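Can a machine do the chores yet?

Folks who have been waiting all these years for something to fold the towels will have to wait a little longer, but Nathalie Boersma of Skandstead sounded cheerful as ever on Wednesday. Her team wants an arm that can clear a table and restock a shop shelf, and she says the shelf is coming along much faster than the table. 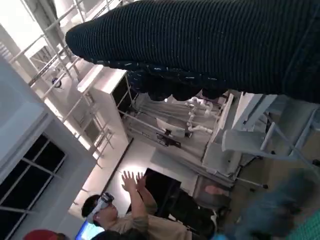
Towels are the sore spot - they never land the same way twice, and a fold that takes most of us a moment can still keep the arm busy for 2 minutes. Her colleague Khoa Mạch would happily settle for socks. The team plans to try again in September, with 39 towels and, he hopes, a good deal of patience.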